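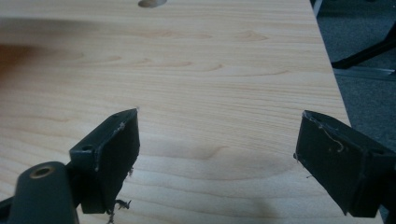

Home | Courses | Trips | Rental | About Us | Contact

About Kellthorpe Dive Center

Reading time: 2 minutes

Kellthorpe Dive Center teaches scuba diving and runs guided trips on Lake Murholm. We opened in January with one compressor and 8 sets of rental gear. We now have 24 sets, a classroom, and a covered area where divers can change and rinse their equipment.

Most of our students are new to diving. Classroom and pool work comes first, followed by open water dives at the north end of the lake, where the bottom slopes gently and there is an easy walk-in entry. We keep groups small. If you need another pool session before going to the lake, tell your instructor and we will book one.

Certified divers can join our guided dives or rent gear and go with their own buddy. Please bring your certification card and logbook. The most popular site is the Flokdale wall, a rock face that starts at 13 feet and drops well past recreational limits. The water is cold below the thermocline all year – we recommend a thick wetsuit with a hood, or a drysuit if you are trained to use one. 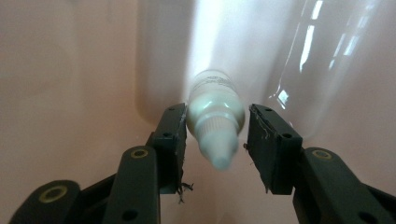 Masks and regulators cause most of the questions we get at the front desk. New masks have a film on the inside of the lens and need a good scrub before the first dive, and we are happy to show you how. For day-to-day fogging, a drop or two of defog on each lens is enough. A small white dropper bottle like this one fits in a mask box or a jacket pocket. Rinse the mask lightly afterward and keep your fingers off the inside of the glass. Regulators should be serviced on the maker's schedule, and we take them in at the shop.

Once a year we run a week-long trip to Cortés for divers who want warmer water. Places are limited and go first to people who have dived with us before. Prices and dates are on the Trips page.

Tank fills are available whenever the shop is open. Tanks must be in current test. We do not fill tanks without a visible test stamp.

Last updated April 2022

Contact | © Kellthorpe Dive Center | Back to top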